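Projects > Davside > Local history > Dolport Playbills > README

This site uses cookies to remember which cookies you said no to. Accept / Manage

# Dolport Playbills

A transcribed set of 269 playbills from amateur theater in the town of Dolport, with the oldest dated 1901 and the newest recent enough to have a typo in an email address. Compiled and mostly typed up by Roxana Bălan.

## What you get

- `bills.csv` — one row per playbill
- `people.csv` — one row per name per playbill, so a busy actor shows up a lot
- `text/` — the full wording of each bill, plain text, line breaks kept
- `NOTES.md` — arguments I had with myself

The scans are not included. They are large, and a good many of the bills belong to families who were happy to have them read and less happy to have them copied. Write to me if you need to check a reading and I'll look at the scan for you, usually on a Sunday.

## Where the bills came from

The bulk came out of the Cetier Hall cupboard, which was cleared when the hall got a new boiler. The rest arrived in envelopes once word got out. Dolport had two companies for most of this period, the Cetier Players and the Pascu Dramatic Society, and they did not get along. Each one's bills tend to claim the "first Dolport performance" of the same plays. I have typed both claims as printed and taken no side, though I do have one.

Coverage is lumpy. The Pascu people kept everything, including bills for shows that were called off. The Cetier Players kept what was in the cupboard, and the cupboard leaked.

## Columns in bills.csv

| column | what it holds |
|---|---|
| `bill_id` | a number, in the order I opened the envelopes |
| `company` | `cetier`, `pascu`, `joint` or `unknown` |
| `title` | as printed, misspellings and all |
| `title_norm` | the title with the spelling fixed |
| `season` | spring, fall or blank |
| `year` | as printed, or blank |
| `year_guess` | my guess when `year` is blank |
| `price` | the cheapest seat, as text |
| `notes` | anything that wouldn't fit elsewhere |

`joint` applies to a single bill, the October charity revue. Going by the billing order, it was settled by alphabet after what I assume was a long evening.

Do not try to add up `price`. Some bills give a price per seat, some per family, and one says "whatever you paid last year."

## Dates, and how far to trust them

Playbills are made for people who already know what year it is. About 40 of these give a day and a month and leave it there. Where I could, I worked out the year from the weekday, the printer's address or the ads on the back. A shop that moved across the street is worth more to me than any history book. The result goes in `year_guess`, with the reasoning in `notes`. Please don't paste `year_guess` into `year` and publish a chart. Someone has already done this, and I was thanked in it. 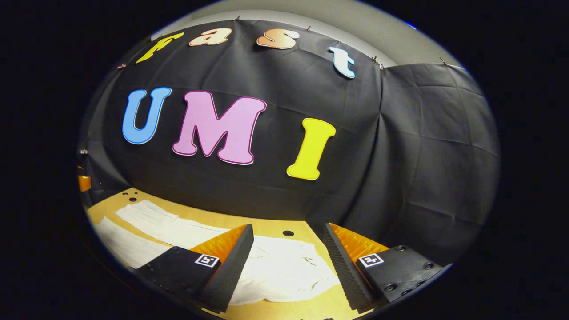

**Can I use the cast lists to trace a relative?**

Start with `people.csv` and search by surname only, then read the full text of every bill you find. First names come and go, married names replace maiden names between one season and the next, and the Pascu Dramatic Society printed "A. Friend" whenever somebody's employer might have objected.

## Names

`people.csv` keeps each name exactly as it was printed. A second column, `name_norm`, holds my best attempt at pulling the variants together. I've only merged two names when something besides the spelling tied them: a shared address, a nickname in quotation marks, a run of the same small parts. When I wasn't sure I left them apart. You may therefore meet one man as three butlers.

The `role` column mixes cast and crew. Early bills list the prompter above the leading lady. Later ones leave the prompter out, and I would love to know what happened there.

People listed on bills from the last 20 years appear by initials, apart from those who wrote in and asked for their full names. Actors, mostly.

## Known problems

- Bill 88 is two bills stuck together. I transcribed the outer faces. The inside is anyone's guess.
- Some Cetier bills were cut down to fit a scrapbook, so the bottom line is missing. That line usually named the printer.
- `season` is blank for Christmas shows. I meant to add a winter value and then had already used `season` in four scripts.
- Curly quotes and straight quotes are both in there. I'm sorry.
- Bills listed as `unknown` are very likely Pascu. The adjectives give it away — nobody at Cetier would have called a farce "sumptuous."

## Using it

Free for any purpose, with credit to "Dolport Playbills, Davside." If you find a mistake, send the `bill_id` and what you think it should say. If your grandmother is the mistake, send that too, and tell me which company she was with.

## Changes

- Added the Pascu bills from the second shoebox
- Fixed `title_norm` for every play with "Ernest" in it
- Took out a laundry receipt that had been bill 112. The number has not been reused.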